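Mastell two-arm bench kit

Home / Kits and builds / Table-top arms

Price: £70 for the plans, wiring guide and parts list. Arms and hands not included.
Sold by: Teresa Lobo, Rullindale shared workshop
Collection: Friday evenings, or I'll post it

Hello! I'm Teresa and I put the Mastell together because I wanted a pair of arms that could share one table without me needing a whole garage to keep them in. I'd been building single arms at home for ages (the first one lived on the ironing board, sorry Mum) and kept running into jobs that really want two. So I moved the lot down to the shared workshop and started again from the table up.

What you get is everything I wish I'd had when I began -- drawings for the mounts, a cable plan with the lengths written on it, a full shopping list, and the settings files on a memory stick. You also get my build notes, which are long and a bit rambly, but all the swear words have been taken out.

The arms don't have to match at the business end. Mine don't! I like a three-fingered hand on one side and a plain two-jaw gripper on the other, and the mounting drawings cover both. If you only want to buy one hand to start with, get the two-jaw one. It's far easier to set up and you'll be picking things up by the end of the first weekend.

Leave slack in your cables. I know it looks messy, but I pulled a plug clean out of my first wrist joint by being tidy. Version 4 of the guide has a whole new page on this, thanks to Apolinar Alvarado, who built his from version 2 and sent me a very polite list of everything I'd got wrong.

For practice objects I use rubbish, more or less. Paper cups are brilliant because they show you straight away if you're squeezing too hard, and scrunched-up paper is a good next step as it's never the same shape twice.
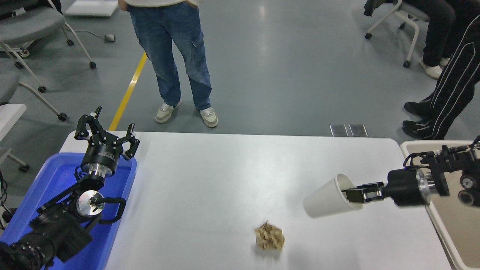

Paper cup in the two-jaw gripper, three-fingered hand open on the other side.

You'll need a solid table, a drill, a set of hex keys and a fair bit of patience with the wrist. Soldering is only needed if you make your own leads.

Spare mount drawings for the Salcedo base plate are free if you've already bought the kit, just message me with your order name. The Ondden version should be ready in April.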